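Module 6: Broadcast rights and territorial restriction in sport
Course handout, second edition
Prepared by Ritva Hämäläinen and Cormac Keogh

6.1 Scope

Module 5 dealt with the sale of rights by a league acting for its member clubs. The present module deals with what the buyer receives. A broadcast licence in sport is normally defined along four axes: territory, platform, exclusivity and term. Most disputes between licensees arise where two of these have been drafted separately and do not meet cleanly.

6.2 Territory

Territory may be national, regional or defined by postal code. Regional territories are common in hockey and baseball, where each club licenses its local games to one carrier and the league licenses the remainder nationally. A viewer's territory is established by billing address for cable and satellite, and by IP address or device location for streaming. The two methods can give different answers for the same household, particularly near a provincial boundary.

Overlap is permitted if the contracts say so. Where they are silent, the earlier grant generally prevails over the later one to the extent of the overlap, subject to any notice provision.

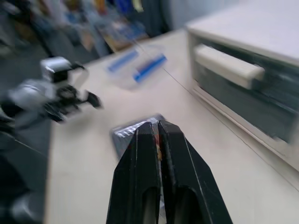 6.3 Platform

Older licences refer to "television" without further definition. Whether the word extends to simultaneous streaming of the same signal depends on the definitions clause and, failing that, on the conduct of the parties. Current drafting separates linear, simulcast, on-demand and short-form clip rights. Radio is licensed apart from all of these and often remains with the club.

6.4 Worked problem: the Clinley licence

The Clinley club plays 28 home games in a season. It grants Koltetti exclusive linear rights within its home region. The league separately grants Pluvesura national streaming rights for all games "other than those reserved to a regional licensee". Pluvesura has 3694 subscribers inside the Clinley region and applies no restriction to their accounts.

Koltetti objects. Pluvesura replies that only linear rights were reserved and that its own service is not linear.

Consider the following:
Does "reserved" refer to the game or to the right?
Would the answer change if Koltetti also simulcast on its own app?
What remedy is practical once the season has started?

Students should read the schedule of definitions before the operative clauses. A note by Peiyu Shao on the first question is in the course reader at page 258.

6.5 Preparation for tutorial

Written answers to the worked problem are due at the first tutorial in August. Maximum length is 2 pages, excluding citations. Cite clauses by number. Late work goes to Ilgın Yüksel at the department office, with the standard cover sheet attached.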